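3.2 手持夹爪示教与数据采集

为获得适合模仿学习的操作轨迹，本文没有在机器人本体上拖动示教，而由操作者手持夹爪完成任务，再将指尖位姿与开合量映射到机械臂末端。遥操作方式作为对照，仅用于3.4节的比较实验。示教任务为玩具收纳，在普通居室中进行，室内家具和杂物保持原样。
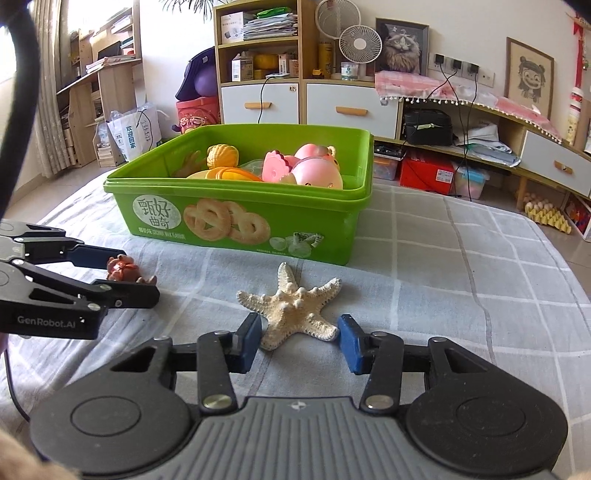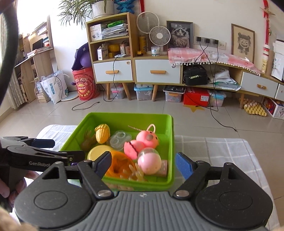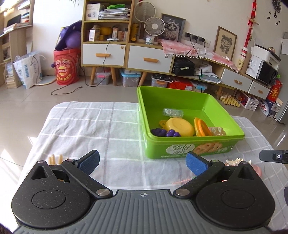
图3　玩具收纳任务的手持示教画面，均取自夹爪上的相机。三幅画面中均可见蓝色指垫与绿色收纳盒。

每条示教由一次或多次抓放组成。操作者从夹爪张开状态开始，接近目标玩具，闭合指尖，移至收纳盒上方后松开。对操作者的移动速度不作规定，只要求闭合前指尖在目标附近有短暂停留，以便后续切分动作段。玩具的摆放位置在每条示教之间重新布置，盒内已有玩具的数量和种类也不固定，因此同一动作会在不同的遮挡条件下出现。图3上图中，浅色海星玩具位于张开的两指之间，左侧另一夹爪的指间有一个棕色小玩具；下图中盒外仍有薯条形玩具等物品。

采集工作共使用2只夹爪，左右手各持一只。两路图像与编码器读数由Bonden同步模块统一打时间戳，位姿由视觉惯性里程计给出。由于两只夹爪会互相进入对方视野，里程计前端对画面中的夹爪区域加了固定掩膜，另一只夹爪的区域则逐帧分割后剔除。未作此处理时，双手靠近阶段的位姿漂移较为明显，部分轨迹在映射后超出机械臂的工作空间。

原始记录经人工检查后，剔除里程计丢失、玩具滑落后未重新抓取以及时间戳不连续的片段，最终保留3553条抓放动作段，记为Ditosberg数据集。其中140条单独留作验证，不参与训练，也不用于调整网络超参数。滑落后重新抓取成功的片段予以保留，并标注失误起止时刻。预实验表明，去掉这部分数据后，策略在首次抓取失败时往往继续执行放置动作，不会返回目标位置。

动作表示采用相对位姿。对每一时刻，以当前夹爪坐标系为参考，预测未来一段时间内的位姿增量和开合量。这种表示不依赖房间坐标系，示教时也无需标定收纳盒的位置。手持夹爪与机械臂末端夹爪的指长一致，但本体外形不同，训练时对图像下部进行随机遮挡，以减小两者外观差异的影响。

策略网络以Dixit编码器提取图像特征，训练使用3组随机种子，结果取平均。部署平台为Bruka双臂系统，控制端对预测轨迹作限速和平滑，遇到关节接近限位时停止执行并记为失败。遥操作对照组在同一平台上采集，任务设置与手持示教相同，两组数据的训练步数也保持一致。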